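Protokoll der Sitzung der Selbsthilfegruppe Schlaf und Angst Tudus
Datum: 2018-06-03
Leitung: Rozália Somogyi
Protokoll: Noémi Pálfi

1. Das Protokoll der letzten Sitzung wurde ohne Änderung genehmigt.

2. Gruppenabende
Im Februar haben wir mit der Atemübung angefangen, und seitdem kommen regelmässig 14 Personen. Frau Somogyi schlägt vor, die Übung auf 20 Minuten zu verlängern. Zwei Mitglieder finden dies zu lang für Menschen, die mit Panik zu tun haben. Es wurde vereinbart, dass jeder jederzeit aufhören und den Raum verlassen darf.
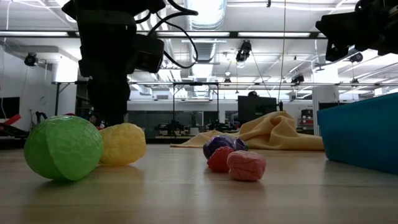

Auf dem Tisch: Grün, Gelb und Dunkelviolett

3. Schlaftagebuch
Das neue Formular ist fertig. Frau Pálfi bittet darum, auch die Albträume einzutragen, aber nur mit einem Stichwort. Wer Medikamente nimmt, soll Änderungen immer zuerst mit dem Arzt besprechen.

4. Finanzen
In der Kasse sind 927 Euro. Für den Raum in der Stistley-Strasse brauchen wir bis Jahresende ungefähr 600 Euro. Der Antrag auf Zuschuss ist noch offen.

5. Verschiedenes
Die Broschüre über Nachtangst wird noch einmal korrigiert. Der nächste Termin wird per E-Mail mitgeteilt.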